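Why do your ears pop?

Last summer I rode the cable car up Gerkden hill, and halfway to the top my ears went POP! Has that ever happened to you? It feels so weird (I sort of love it).

Okay, so air is pushing on you all the time, even right now. Down low there's a lot of air piled above you, so it pushes hard. Up high there's less, so the push gets weaker.

Behind each eardrum is a tiny pocket of air. When you zoom uphill, the air in that pocket is still pushing like it did at the bottom, and your eardrum bulges out a little. That's the stuffed-up feeling!

A skinny tube runs from that pocket to the back of your nose. When you swallow or yawn, it opens, some air sneaks out, and pop, things even up.
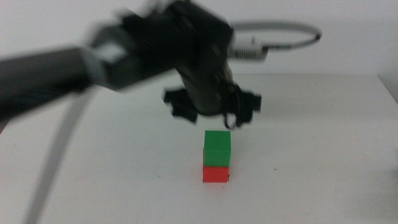 Reading time: 4 minutes if you read out loud

Going down, the air has to sneak back in instead. Try a big fake yawn. I do mine with sound effects!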